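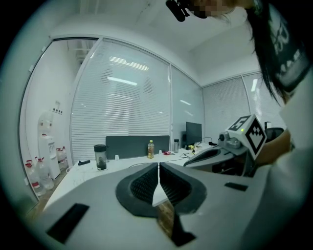

Shared desks, drinks and cables: notes for the facilities session
Speaker: Merja Turunen
Wednesday, April 15, 2020
Slot: 20 minutes, questions included. Keep the first part short.

Opening. State the subject: what ends up on a shared desk, and where it should go. The findings come from the Skutberg floor survey. Duangjai Kaewmanee and Yupin Inthanon did the recording. Thank both by name.

Scope. The survey covered 204 desk positions. Chairs, lighting and screen height were left out and will be dealt with in September. If asked about chairs, refer the question to Wanpen Meesuk.

Point one, drinks. Almost 90 of the positions had an open or part-used drink on them at the time of recording. Define "open": no lid, or a lid that doesn't seal. A screw cap counts as closed. A tumbler lid with a drinking hole doesn't. Expect an objection here from the Cirero team, who all use that type.

Point two, cables. Read out the rule as drafted: no loose cable within an arm's length of a drink. Then show the slide. 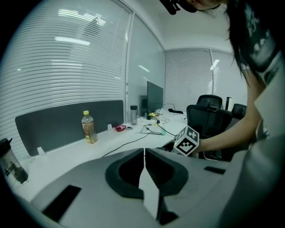 Slide 4. Loose cables and a capped bottle on one desk, fabric partition along the side.

Pause on this one. The bottle has a cap and passes. The cables don't pass, whatever the bottle is doing. A headphone lead should be hung up or put in the drawer when not in use. Power and data leads go to the tray at the back edge, with enough slack for the monitor to turn.

Mention the divider panels. They stop papers sliding across, but they also hide whatever collects at their foot. Cleaning staff at the Fumville office work from one side only and miss that strip. Proposed change: clear the panel line on the last working day of the week — all items, including small dishes and cups.

Point three, the floor.

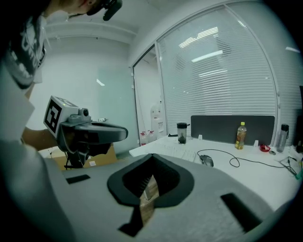
Boxes are the usual problem. A carton may stay on the floor during unpacking and for the rest of that day. After that it goes flat to the recycling point or on to a shelf. Bottled stock is treated the same way: off the floor, clear of the door, labels outward. Fongchan Sitthichai has the shelf dimensions if anyone wants them.

Costs. Cable trays from Onuoha, 2 per desk run. Quote pending, so give no price.

Questions. Likely ones: personal mugs (allowed, with lid), who checks (team leads), start date (to be confirmed). Leave the draft rule on screen while people talk.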